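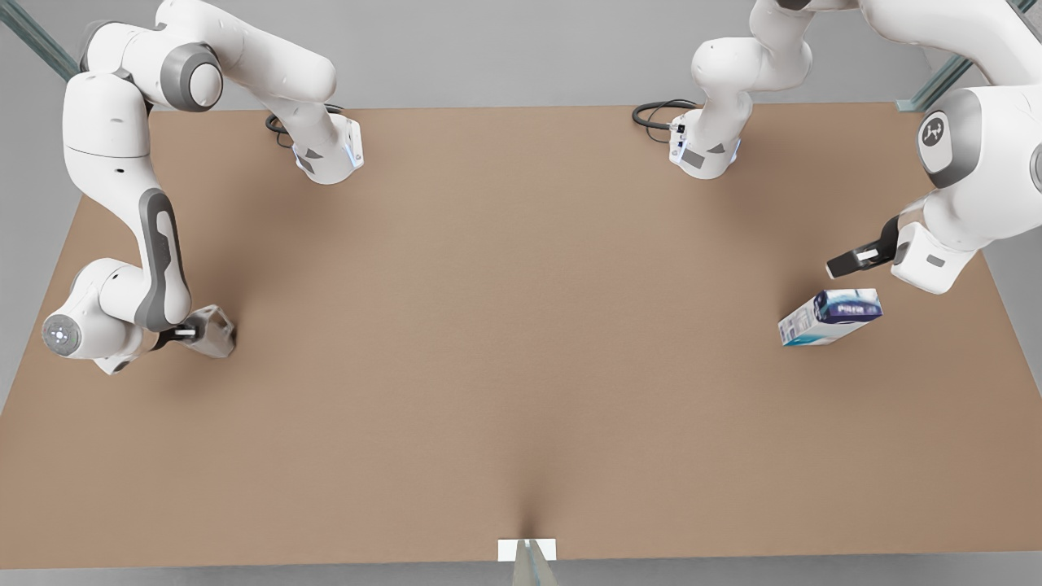 Shewit Seyoum
Applications Engineer, Sanarier

Sisay Two-Arm Tabletop Cell
Product page, last revised 2025-03-20

Sisay is a two-arm cell for light handling work at a fixed table: picking up cartons, turning them label-side up, setting them in a tray, clearing a surface. It ships as a physical unit and as a simulation model with the same joint limits and gripper geometry. Most customers start with the model, shown here with a single carton on the table.

Is it ready for chores?

For some of them. A rigid carton lying on a flat table is well within reach of the current release. In our July trial at the Ovolero packing room, the cell attempted 958 carton picks and completed over 600 without a person stepping in. The remaining attempts ended in a stop or a drop. Most stops came from cartons lying on a narrow side close to a gripper, where the arm has to back off before it can line up its fingers.

Household tasks are further out. Folding towels, sorting cutlery and wiping up spills have all been tried on Sisay. None is offered as a supported task. Soft items change shape between the plan and the grasp, and the recovery routine was written for boxes. Customers asking for a kitchen helper are advised to wait.

Supported work
Pick and place of closed cartons
Reorienting a carton from its side to its base
Handing an item from one arm to the other
Clearing a table to a tray or chute

Not supported
Open containers with liquid
Bags, cloth and loose paper
Glassware
Any task with a person's hands inside the work area

Arms and grippers

Each arm carries a two-finger gripper. The fingers close in parallel and are meant for flat faces; round items need the optional finger set. The arms share one planner, so either can hold still while the other crosses the middle of the table. Cycle time in shared mode is longer – plan for 20 seconds per carton, including the turn.

Simulation model

The model loads in Stuvlow and takes the same task files as the physical cell. Contact with cardboard is approximated. A task that passes in simulation should still be run at reduced speed on the real table before it goes into a shift. Crushed corners and loose flaps are not modeled.

Ordering

The cell is sold with 2 grippers, the controller and one seat for the model. Optional fingers are listed separately. For site surveys and task reviews, contact Fuad Wubshet in Applications – please include carton dimensions and filled weight.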